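The Case for the Slow Robot

I have been hard on robot kits in this column, so let me say something kind about one. The Groda two-arm kit from Urico arrived in March 2020 as a crate of black parts and a bag of screws, and I've been grinning at it ever since.

Most kits in this price range are really one arm and a promise. You bolt it down, it waves, it stacks a few cubes, and by the second weekend it is holding your coat. Groda gives you two arms and expects you to give them something awkward to do - soft things, round things, things with handles. I think that is exactly the right thing to ask of a home or classroom robot, and I wish more makers had the nerve!

Cubes flatter a gripper. They have flat sides, they stay where you put them, and they forgive a sloppy approach. A stuffed animal forgives nothing of the kind (it squashes, it rolls, it has an ear where you wanted a belly), and a dinner plate is worse, being almost all rim. When Vivek Ahuja and I argued over this he took the side of the cubes. He teaches beginners, and he wants them to win early. Fair enough. But I've watched beginners win early and wander off, and I've watched them spend a whole evening failing to lift a mug by its handle and come back the next day with a plan.

Now the complaints. The manual is thin, and the wrist assembly pages seem to be in the wrong order. The Rikasus software it ships with saves 300 practice runs and then asks you to clear space, which is stingy. A spare pair of fingers costs 140 dollars. I would pay it, grumbling, but a school might not. Jannik Mühlbauer prints his own and swears by them, and Urico should simply publish the files and let everybody do the same.

It is slow, too. I don't mind. A slow arm is one you can learn from, as you get to see the bad idea forming before the fingers close. The Bošković kit is faster and costs 1000 dollars more, and after a month with it I still couldn't tell you why it dropped things.

So yes, buy the slow one, and raid the kitchen and the toy box before you start.

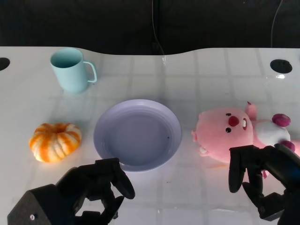
I'll be running the same kit through April, with longer sessions and both arms sharing the work, and I'll report back on how the wrist screws hold up.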